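Section 4: Folding a checked shirt

Welcome to the best section in the Skostirley folding guide! Towels and pillowcases are good practice, but a long-sleeved shirt is where it all starts to feel like a proper skill. Checks make it easier too, as you get a ready-made set of guide lines running through the cloth, and once you start using them you'll wonder how you managed with plain ones.

You will need:
A table at least 100 cm wide, cleared in the middle
One long-sleeved shirt, washed and fully dry
The Jilulano card from the front pocket of this guide (or any stiff card of a similar size)

4.1 Laying out

1. Wipe the table and let it dry. Crumbs find their way into cuffs!
2. Undo the cuffs. Fasten the top button, the third one down and the last one.
3. Hold the shirt by the shoulders, give it two good shakes, and lay it down sideways or upright, whichever suits your reach.
4. Draw both sleeves out from the body so that neither is trapped underneath.

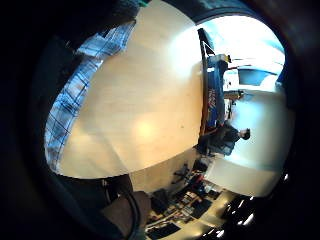
Do I have to iron the shirt before I fold it?

Only if you want it crisp for wearing the same day. A shirt that has been shaken out and smoothed by hand folds perfectly well, and light creases mostly drop out on the hanger.

4.2 Smoothing

5. Start at the collar and stroke towards the hem with a flat palm. Long, slow strokes work far better than lots of little ones.
6. Look along the checks. If the lines bend, hold the hem with one hand and ease the cloth sideways with the other until they run straight.
7. Do the sleeves last. Pinch each one at the shoulder seam and again at the cuff, pull gently, and lower it back on to the table. A twisted sleeve makes a lump that shows through the whole finished fold, so it's worth a second go.

Caution: Don't tug on a single button or on the edge of a pocket. Older stitching gives way very easily.

Mhairi Imrie, who tested this section for us, likes to do the sleeve nearest her first and then turn the whole shirt round for the other. It's slower, but lovely if your table is deep or your arms are short.

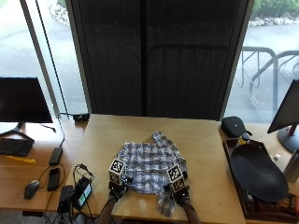
With the sleeves lying flat you can move on to the turn, and this is the fun bit. Take hold with both hands, one near the hem and one near the shoulder, and keep a little tension in the cloth the whole way over.

4.3 Folding

8. Turn the shirt face down. Place the card centrally, just below the collar.
9. Bring one side in over the card, following a single line of the check from shoulder to hem.
10. Fold that sleeve back down along the body. The cuff should point at the hem.
11. Repeat with the other side.
12. Fold the tail up by a hand's width, then fold the body up once more to meet the collar.
13. Slide out the card, turn the shirt over and admire it!

Note: For heavier flannel, skip the small fold in step 12 and simply fold the body in half. The Kinnear drawer insert takes either size.

If the finished shirt leans to one side, open it back to step 9 and pick a different line. Almost 50 shirts went through our trial fold, and a wandering first line was the usual culprit.

Short sleeves are covered in Section 5.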